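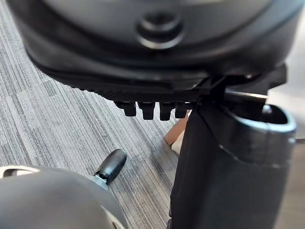

About Urnilach Handball Club

We're a handball club, we play in the Jiltau Hall, and we would love you to come along and have a go! That's the short version. If you'd like the longer one, keep reading.

How we began

Urnilach started with a handful of people who had seen handball on the television one summer, wondered why nobody near them was playing it, and booked a badminton hall for an hour to find out what it was like. There were no proper goals (two crash mats and some tape) and the ball was a size too small, but everybody came back the following week. By the winter there were enough of us for two full sides and a few arguments about who got to be goalkeeper. Most clubs have to beg for a goalkeeper. We've always had too many.

The first league season was a hard one. We lost every match until March, then beat Mabuza by a single goal away from home, and the coach journey back is still talked about by the people who were on it. Mabuza have been our favourite opponents ever since. The two clubs now play for a small and very ugly cup at the end of each season, and they've had it rather more than we have, which we intend to put right.

Where we are now

The club has 358 members, from under-nines right up to our masters group, where the oldest players are well into their sixties and still shoot harder than they should. We run men's and women's first teams, a women's second team, a mixed development side and five junior age groups. There's also a walking handball session in the mornings, which has grown faster than anything else we do, and has its own coffee rota and its own very firm rules about biscuits.

The women's first team went up a division two seasons ago and has stayed there, playing quick, brave handball that is a joy to watch. The men finished fourth last time out, with one of the best defensive records in the league. Our under-fifteens reached a national finals day for the first time, and although they went out in the semi-final, they took 63 supporters with them and made more noise than any other group in the building.

Our home

Jiltau Hall became our home after years of moving between school gyms. It has a full-size court with a sprung floor, permanent goals, four changing rooms and a café on the first floor with a window over the play. It holds 1,515 people when the pull-out stands are in use. We haven't filled it yet, but our last home match of the season came closer than we expected, and the café ran out of soup before half-time.

Doors open an hour before throw-off. There's step-free entry from the car park side, and spaces for wheelchair users along the halfway line. Under-sixteens get in free to all league matches.

In schools

Our coaches go into local primary and secondary schools every term, and 3,348 children took part in a session during the last school year. Handball is a lovely game to teach because almost every child can already run, jump and throw, so you can be playing a real match within twenty minutes of opening the kit bag. If you teach at a school nearby and would like a visit, please ask us. We bring the balls, the bibs and the portable goals.

We also run the Follimetti Festival each spring, a day of short matches for junior teams. It takes its name from the sports ground where it was first played, outdoors, on grass, in sideways rain. It's indoors these days! Teams travel a fair distance for it and several families put them up overnight, so if you have a spare room in spring, expect a phone call.

Joining in

You don't need to have played before. Most of our adult members came from something else: netball, basketball, football, a bit of water polo, or nothing at all since school. Your first three sessions are free, and we'll lend you a ball. Bring indoor shoes with a non-marking sole, something to drink and a top you don't mind having pulled.

Beginners train at seven in the evening and juniors before that, with times for each age group on the sessions page. To book a first visit, fill in the short form on the contact page and tell us roughly how old you are and whether you fancy going in goal. There may be a queue.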